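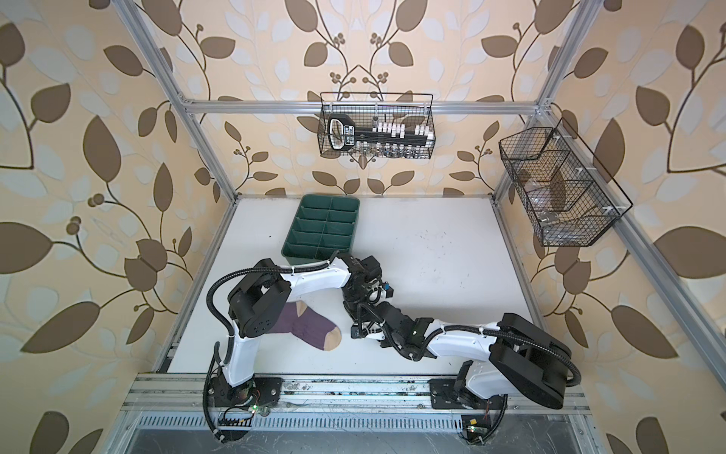
Lornley publishes its house rules for two-armed robot cells, and anyone can use them

LORNLEY, Thu 30 July. I've been promising people this document for so long that a couple of them stopped asking, so I'm very happy to say it's out. As of this morning the Lornley Code of Practice for Shared-Table Robot Cells is free to download, free to copy and free to argue with. It runs to 23 rules on 14 pages, and I'd like to tell you what's in it and why a small firm like ours bothered.

My name is Erzsébet Veres and I look after working practice at Lornley. Our people spend their days running pairs of small robot arms over a single tabletop, on everyday handling jobs. Socks, mostly, this season! Soft things are wonderful for finding the holes in your procedures. A sock folds over on itself, it slides when you pinch it and it never sits the same way twice, so the operator is always tempted to reach in and give it a little tug. A good third of the code is about that little tug.

The big safety standards for industrial robots are written for serious machinery behind serious fences, and we follow what applies to us. But a bench-sized cell with two light arms leaves a lot of daily questions open. Who is allowed to reach over the front rail, and when? How close can two grippers come before somebody should stop the run? What do you do with the tools? Every shop we talked to had an answer, usually a sensible one, and hardly any of them had it on paper. When the person who knew the answer went on vacation, so did the answer.

So in May we sat down with our friends at Althorpe, who run cells a lot like ours, and compared notes. They were stricter than us about cables and we were stricter than them about hands. We kept the stricter version each time, with one exception that I'll get to.

What the code covers

Hands. No hands over the tabletop while either arm is powered. Holding position counts as powered. You announce, you stop both arms, you wait for the other person to say it back, and then you reach.

Meeting in the middle. Two arms sharing a table are going to get close, since that's the whole point of having two. The code asks every site to set its own closest approach for the grippers, write it on the cell and test it at the start of each shift. Crossing the midline is fine as long as the operator has said which arm has priority.

Cables. Conduit gets tied along the links and walked through the arm's full reach by hand, power off, before the first run. If it snags once, you re-tie it. You don't "keep an eye on it."

Tools and small parts. They live off the work surface, in a basket or a tray that has a fixed place. We like wall baskets. Sockets and loose hardware on the table are a stop condition, even if they're in the far corner and even if you're nearly done.

Cleaning. This was our big argument with Althorpe. They wanted the surface wiped between every single run and we thought that would just get ignored by lunchtime. We settled on a wipe at every change of item, plus a proper clean of the rails at the end of the week. Dust gets into everything, and I'd rather have a rule people keep.

Soft goods. One item gripped at a time per arm. Lay the piece flat to start, pinch at a fold or an edge, and if the fabric bunches let the arm release and try again. Don't help it.

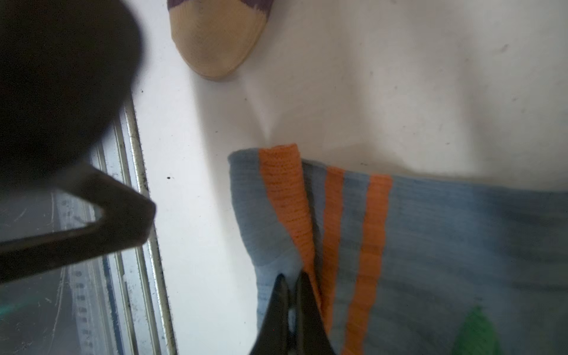
Soft goods at work: a gripper at the folded side of a blue and orange sock, with the toe of a second sock nearby.

Stopping. Anyone in the room can stop a run, for any reason, and doesn't have to explain until afterward. I know everybody says this. We put it on page one and made it the first thing a new person practices, out loud, on day one.

We tried the draft on ourselves before letting it out the door. Our team logged 1501 runs under the rules, and 900 of those were with socks and other knits. Three rules got rewritten along the way, mainly because they were too long to remember with a controller in your hand. The log template is in the back of the document and you're welcome to it.

Botond Virág, who leads cell operations at Althorpe, had this to say: "My crew groaned when I handed it out, and I'll admit I groaned a bit too. Then we had two new starters in the same week and they both learned it from the same four sheets. I haven't had to have the cable talk since."

What happens next

The code is a first edition and we want it picked apart. Nyitrai will host the comment page through the end of the year, and Kurirska is printing 1000 copies of the wall-chart version, which has the stop, reach and tool rules on one side in large type. The charts are free while they last, one per cell please, and you just cover the postage.

We'll read every comment. If you run a cell like ours and do something differently, I'd especially love to hear from you, and photos of your cable routing are very welcome (I mean it, I have a folder).

Press contact: Erzsébet Veres, Working Practice, Lornley. Interviews and cell visits by arrangement.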